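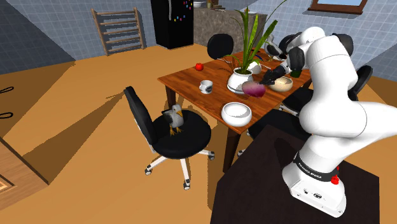 Render, arm over dining table, gripper above the beige bowl.

July, lab notebook, tape bench

Seam tape peel tests, second batch from Irklow. Started 8:40.

Fabric is the three-layer Nasution shell, same roll as last time. Cut the strips across the roll and along it, marked the face side with pencil in the corner. The tape is the clear one with the low-melt glue. Mattes wants to know if we can run the line slower with less heat and still pass after washing. The jacket people at Purnden complained about shiny marks along the hood seam, and he thinks the nozzle is too hot for the face fabric.

Settings on the hot air machine as found: nozzle 314, roller pressure where Gunther left it. The dial has slipped on its shaft again, so the number on the dial means nothing. I went by the gauge. Tightened the set screw, will probably need a new one.

First run at 314, normal speed. Tape went down flat, no bubbles. Slight gloss on the face side if you hold it to the window. Peel was even along the strip, glue stayed on the fabric and the film tore before the bond let go on most of them. One strip started to lift at the cut end. I think I touched the glue side with my fingers when loading it. Kept it in the results with a note.

Second run, heat down by 10, same speed. Gloss still there but less. Peel close to the first run. The glue line at the tape edge is narrower, you can catch it with a fingernail in two places. Not happy with that on a hood.

Third run, heat down by 10 again and the speed down one step. Better edge than the second run. Hardly any gloss. The crossover seams are the weak point: where three layers meet, the tape bridges and leaves a small channel beside the stitching. Gunther says the old rubber roller used to push the tape into that step and the new one is too hard. He has the old one in the drawer under the cutter. It's worn on the left but usable for a test.

11:15. Swapped rollers. Took longer than it should have, the spacer goes on before the bearing and I had it the other way round.

Repeated the third run with the old roller. Crossovers closed up on every piece I looked at. Straight seams no different. There is a faint line on the tape from the worn side, cosmetic only as far as I can tell, but Purnden would send it back.

Water column test on the crossovers after lunch. Held for 2 minutes at the usual pressure, then another 2. New roller: one drop at the channel, early in the first hold. Old roller: dry through both. Dried the clamps between pieces because the last set of results from before the holidays had water creeping in from the clamp side and we spent a morning chasing it.

Wash samples are in now, 4 cycles, warm, no softener. Labeled with the laundry marker, the pencil won't last. Hang dry overnight, no tumble. Peel again when they have been at room conditions long enough.

Side note on the Funano tape. The sample roll has been sitting by the radiator since whenever it arrived and the outer turns have stuck to each other. Cut those off and threw them away. The inner part looks fine but I wouldn't trust numbers from it. Ask for a fresh roll and keep it in the cabinet.

To do:
Ask Gunther what hardness the old roller is, there is no marking on it.
Price for a new one in that hardness, same width.
New set screw for the pressure dial.
Mattes Albers to get the gloss strips so he can show them to Purnden. They're in the envelope on the shelf, face side up.
Run the third setting again on the dark color, gloss shows more there.

16:30. Machine off, nozzle cleaned with the brass brush. Left the old roller on.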